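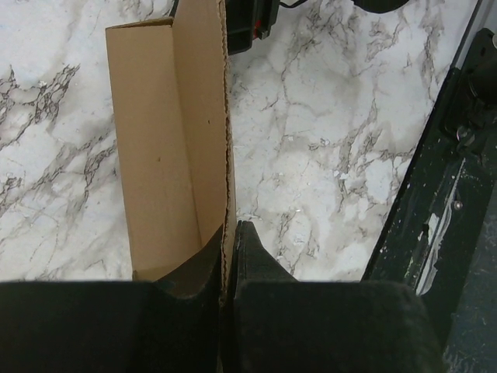 Minutes of the Ordinary Meeting of the Troncoso Court Residents' Association
2019-10-10
By Zewditu Gebremichael, Minutes Secretary

Present: Delia Benítez (Chair), Zewditu Gebremichael (Minutes Secretary) and residents as entered in the attendance book. A representative of Plerine, the managing agent, attended for items 3 to 5.

1. Apologies and previous minutes

Apologies were received from the owners of flats 8 and 22. The minutes of the previous meeting were approved with one correction: under item 6, "east stairwell" should read "west stairwell". The Chair signed the corrected copy.

2. Matters arising

The lamp outside the west stairwell has been replaced. The letter to the council concerning the dropped kerb was sent in April and has been acknowledged, but no date for the work has been given. The Secretary was asked to write again and to send a copy to the ward office.

The question of the side gate was carried over. Two residents reported that it still fails to latch in windy weather. Plerine will be asked to include it in the next round of repairs.

3. Recycling and refuse

The Chair reported that the contract with Flirar for the collection of paper and card had been renewed for one year on the existing terms. Collections will remain fortnightly. The contractor has asked that cardboard be flattened before it is placed in the blue bins, and has given notice that bins which cannot be closed will be left unemptied.

A discussion followed. It was noted that the blue bins had been full well before collection on several occasions over the summer, and that card left beside them had blown into the car park. The resident of flat 15 considered that the present number of bins was too small for the building and asked for one more. The agent's representative replied that a further bin could be supplied at a yearly charge of £232, subject to space being found in the store. Several residents felt that flattening should be tried first – the Chair shared this view – and that the matter could be looked at again in the new year.

It was agreed that:
(a) a notice be placed in both lobbies giving the collection dates and the contractor's request;
(b) food-stained card be put in general refuse;
(c) the purchase of a further bin be deferred.

Large items continue to be left in the bin store. The meeting was reminded that the lease does not permit this and that the cost of removal falls on the service charge. The last removal cost £481. Residents having furniture delivered are asked to arrange for the old items to be taken away at the same time.

4. Parcels

Complaints had been received about parcels left on the lobby floor, where they obstruct the pushchair ramp. The representative of Plerine presented a quotation from Temer for a set of lockers to be fixed to the wall beside the letter boxes. Questions were asked about the width of the passage once the lockers were in place and about access for residents without a mobile telephone. The representative undertook to obtain measurements and to confirm whether a key or code could be used instead.

No decision was taken. In the meantime residents are asked to collect parcels on the day of delivery where they can.

5. Roof and gutters

The autumn clearing of the gutters has been booked. Access will be needed through the top landing of the east stairwell, which should be kept free of bicycles and plant pots. The damp patch on the ceiling of the second-floor corridor has been inspected – the surveyor's report is awaited – and redecoration will not be ordered until it has been received.

The representative of Plerine left the meeting.

6. Garden

The offer from flat 4 to replant the border by the entrance was accepted with thanks. Bulbs are to be bought within the existing garden allowance. A proposal to remove the holly was put to the vote and was not carried.

7. Any other business

A resident asked that the intercom list be brought up to date, as it still shows two former tenants. The Secretary will deal with this.

The Chair thanked those present and closed the meeting. Notice of the next meeting will be posted in both lobbies.

Last updated: on approval by the Chair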